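From: Güven Dursun
To: warnley-cell list
Date: 06/11/2020
Subject: Re: Left wrist drift after instrument change

Decha Boonchu wrote:

> After swapping the left instrument on the Warnley cell I get a steady
> offset at the jaw tips. Homing finishes without a fault. The right arm
> is fine with the same settings. Cable tension was set to the sheet.
> Is this the coupling again, or should I pull the whole wrist?
> Also, do you rerun camera registration every time or only after
> a crash?

Don't pull the wrist yet. A steady offset with clean homing is nearly always the adapter plate seating on one side. We had it on both arms in June, and the logged encoder value at the hard stop was 1,731 counts where the commissioning sheet has 1,719. Those 12 counts were all in the plate. Homing won't catch it, as the stop is upstream of the plate.

What I do now:

Power the arm down and take the instrument off. Wipe both faces of the plate with a dry cloth. No alcohol on the Berchtold plates, it gets under the seal. Check the two locating pins for burrs with a fingernail. Refit, tighten the screws crosswise in two passes, then home and read the counts again. If you are within 2 of the sheet, leave it alone.

If the counts are good and the tips are still off, look at the jaw pivot. Open the jaws all the way and close them slowly from the console with nothing between them. Both blades should start moving together. If one lags, the cable on that side is slack whatever the gauge says. Let it sit under load for 20 minutes and set the tension again.

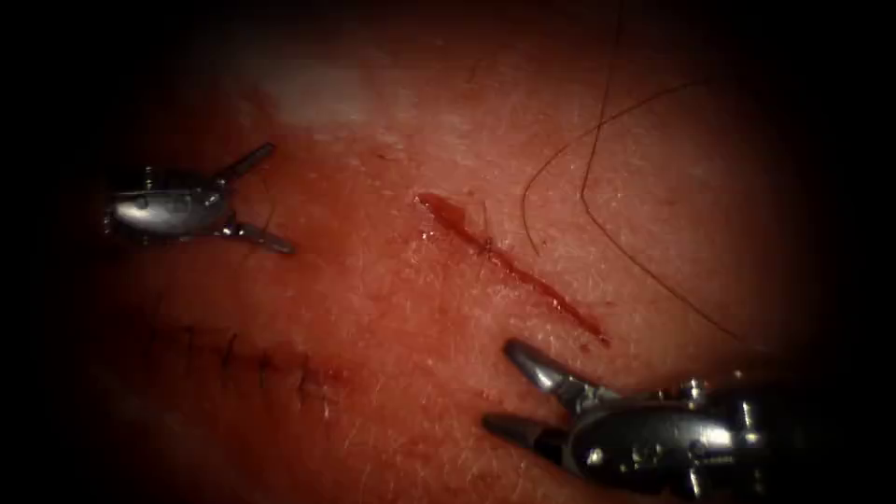

On registration: every instrument change, crash or no crash. I use the open jaws as the target, both arms in view, tips held just clear of the tissue. Touching off on the surface gives you a false zero because it dimples under the blade. Keep the lamp level where you will run it. Glare off a moist surface moves the edge the tracker picks, and so does a highlight on the instrument body, so I mask the bodies and fit to the blades only. The corners of the view are too dark to be any use for fitting. Stay in the lit part.

The Bisotetti script still writes the left and right transforms to the same file if you run them back to back. Rename the first one before you start the second. I lost an afternoon to that.

Spare plates are in the Wakidwood drawer, bottom left, bagged by arm. They are not interchangeable even though the hole pattern matches. If you open the last bag, put a line in the log.

Send me the counts before and after and I'll compare them with ours.

Güven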